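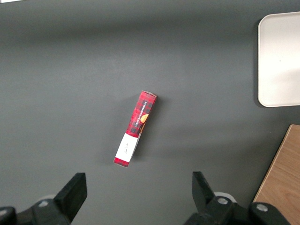

By the Skurkell staff | 2019-02-04
Print this article | E-mail this article

A long box of vanilla shortbread, lying at a slant on a gray table, is a lovely problem for a piece of software. The box is covered in red and black plaid, and then near one end the plaid gives way to a wide white band. To an older vision program those hard color changes could look like the edges of two separate things!

The planner at Jansen, called Likik, handles it in a way I find thrilling to follow on a monitor. It first guesses at the whole outline, then works out which way the long side runs, and only then asks how far the wrist has to turn so the two fingers can close across the narrow part. With the fingers spread wide, there are plenty of paths down to the table. Likik scores 717 of them before it picks one - and it keeps the runners-up, in case the view changes on the way in.

The team trained the outline step on 3,498 views of grocery packages, and 1,474 of those had bold patterns like checks and stripes. Last November they rewrote the part that decides when to look again, and it's my favorite bit of the code. If two guesses about the angle disagree, the arm slows down and takes another look from closer in.

Next on the list is setting a package down neatly in a tray, a job with a whole new set of angles to worry about.

Contact us | Copyright 2019 Skurkell | Back to top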